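Your Backpack Is Too Heavy and It's Probably My Fault

I've written gear reviews for years, and I've spent a lot of that time telling people to buy lighter stuff. Lighter stove, lighter tent, lighter spoon (yes, I reviewed a spoon). I'd like to take some of that back.

Last September I walked the Penner loop with my friend Rosario Cirillo, who carries a Drarneo pack older than my marriage. My kit cost $1703. His cost maybe a nice dinner. He beat me to camp every single night — and then slept better too!

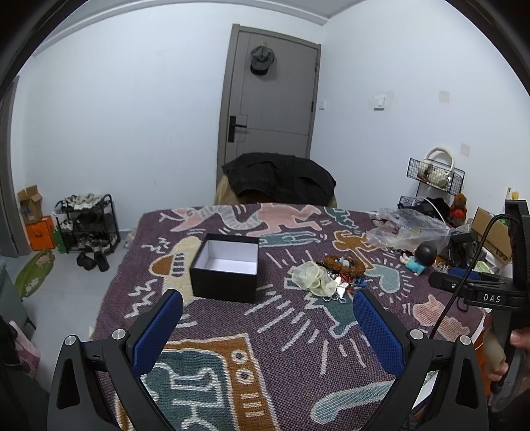
What I'd cut first

The extras. I had a spare headlamp, a camp pillow, two kinds of sandals and a Flikix coffee press that I used once. Rosario had a pot. When I got home I weighed the things I never touched and they came to 40 ounces, more than my fancy tent.

So I think we've got the order wrong. Leave things home first, walk a few weekends, and only then spend money on whatever is still bugging you. For me that was the pack straps. I'd have never guessed.

I know some readers love the shopping part, and I do too, a lot. Just don't call it training. 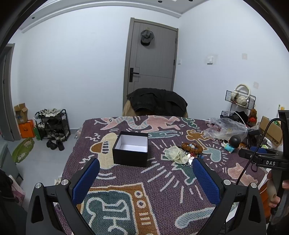

Should a beginner buy an ultralight tent?

I'd wait. Borrow or rent one for your first couple of trips, see how you like sleeping in a small space when it rains, and put the cash toward shoes that fit.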